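Grollmont lab notes, 02/11/2018. A few posts on how the bedroom set is coming along, as people have been asking what we do all day.

We are gathering examples for a learning system that should, in time, tidy a bedroom. All of it is done in simulation for now. A person drives the arm by hand controller, the computer records every joint and every camera view, and each run is saved as one example.

The target for this room is 700 good runs. We have 396. I had hoped to be past the halfway mark by the end of September, so we are behind, but less behind than I feared.

The bed is the part people find hardest to drive. A table top is flat and stays flat. A cover has folds in it, and if you come down too low the fingers push into the cloth before they reach the thing you want.
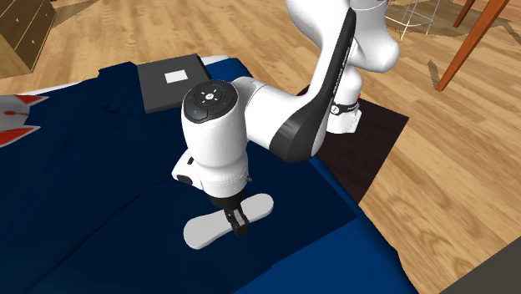

Yetunde Iyamu does most of the driving on bed runs. Her rule is to stop the arm well above the cloth, get the wrist lined up, then go straight down. It is slower by a few seconds but she throws away far fewer runs than I do.

On throwing runs away: we keep failed grasps if the driver noticed and tried again. We drop a run if the driver let go of the controls, or if the simulator did something cloth does not do. The second kind is still too common. Musa Bako has a fix in testing.

Each run gets a one-line instruction in plain words, written before the driver starts. "Pick up the white thing on the bed" is allowed. We want some of them to be vague, as that is how people talk at home.

We tried having drivers write the line afterwards. They described what they had done instead of what they had been asked to do, and the two did not always match. We went back to writing it first and lost 14 runs in the change.

Two views are saved for every run, one over the room and one close in by the fingers. The close view is dull to look through but it is where you find out if a grasp was any good. From across the room a near miss and a hold look much the same.

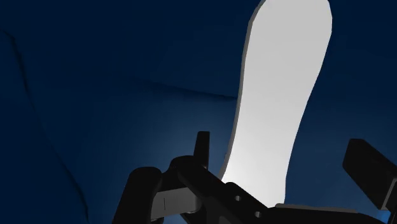
Checking is done by someone who did not drive. They go through both views at normal speed, then the last part again slowly, and mark it keep, drop or ask. The "ask" pile comes to me. It is roughly one tray of tea per afternoon.

Thin flat things make up most of that pile. They are easy to pinch at a slant, and then it is a matter of opinion whether the grasp counts. We now say it counts if the thing stays put between the fingers through the whole lift, at any angle.

Someone asked about light and colour. We change the bedding and the room lights between batches, and where the arm stands. The first 252 runs all had the base in one spot, which was a mistake on my part. Those stay in, but we won't add more like them.

The Skarberg room is next, once Musa's cloth fix is in. If you have driven an arm over soft bedding and found a better way to come in on flat objects, please reply. Yetunde reads these too.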